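Sun 24 March

Up at seven. Cold kitchen, porridge, two cups of coffee. The radio said rain by noon and it came at ten.

Wrote to Randa Khalaf before anything else so it wouldn't hang over me. Told her yes to the Easter lunch and asked what to bring.
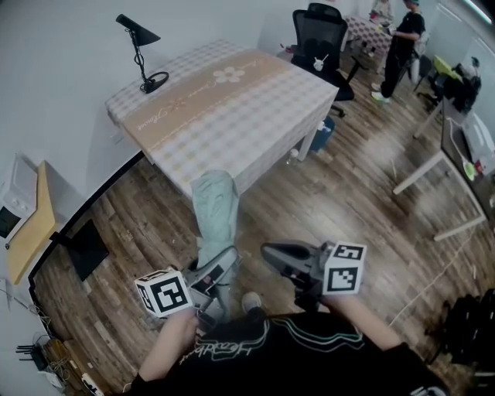
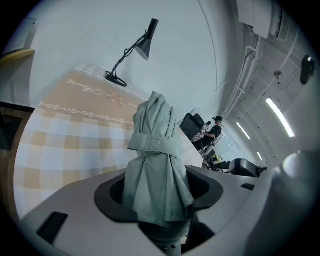
The choir

Rehearsal was at two in the upper hall. We are still on the second half of the Nassar mass and the altos are still flat in the slow part, me included. Godfrey Ogola had us sing it on one vowel, then on the words, then very quietly. The quiet one was best. He marked a breath after bar 50 that I had been taking a bar early for a month, so I was wrong and Elias Zein, who stands behind me, was right. I told him so at the break.

The tenors are down to three. Khalil Kassab has a cold and sat it out with a scarf on, following in the score. His brother Hussam sang for both of them and was too loud, but it's better than nothing there. Godfrey wants one more tenor before the concert and asked us all to think of someone. I could ask the man from the bakery, who sings while he stacks the trays. I don't know if he reads music.

There was a long talk about money. The hall wants 907 for the concert night with the piano, and that doesn't include tuning. Last year we paid less and had the small room thrown in. Hussam thinks we should move to the church on Cenik Street, where the sound is good but the heating isn't. I voted for the hall. My knees can't do two hours on those stone steps. We put off the decision until next week.

Black folders again this year, and no perfume please. I have to find mine. I think it is in the hall closet under the Christmas things.

Home

Walked back the long way in the rain because the 259 bus was not running. Shoes soaked through, stuffed them with newspaper. Made lentil soup with the end of the carrots and too much cumin. Froze half.

Practiced the slow part at the piano for half an hour with the soft pedal down. The G in the middle octave is sticking again. It did this last winter and came right by itself, so I will leave it till April. My own trouble is the jump down to the low A after the rest. If I think of the note during the rest I get it. If I look at the words I don't.

Randa wrote back. She wants the potato thing and a dessert, nothing with nuts. I'll do the lemon cake and make it on the Saturday.

Tomorrow: bakery, ask about singing. Pick up the prescription. Look for the folder. Pay the gas bill, second reminder.

Bed at ten thirty. Still raining.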